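Kevach Field Survey – FAQ

Who runs the survey?
Tyyne Keskinen directs, Jessie Imrie does the finds and the pottery drawings. Email goes to both, Jessie answers faster.

What period is the site?
Mostly late 18th century. Oldest dated item so far is a door lintel cut 1781. Older sherds turn up on the Hadis slope, still being sorted.

Can I visit?
Thursdays only, mornings. Park at the Barevia road gate, not in the feild. Closed shoes please – lots of loose stone.
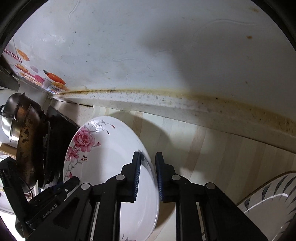
How do I report something I found on my own land?
Leave it where it is, note the spot and write to Jessie. A grid reference helps, but directions from the nearest road are fine.

Are metal detectors allowed?
No. Not on the terraces, not on the spoil heaps either.

Where do the finds go?
The Rennie store, once theyre washed and numbered. 1002 bags logged as of August 15, 2019. Trench 2 still to come.

When is the report out?
January, if the drawings get done. Draft is 136 pages, no index yet.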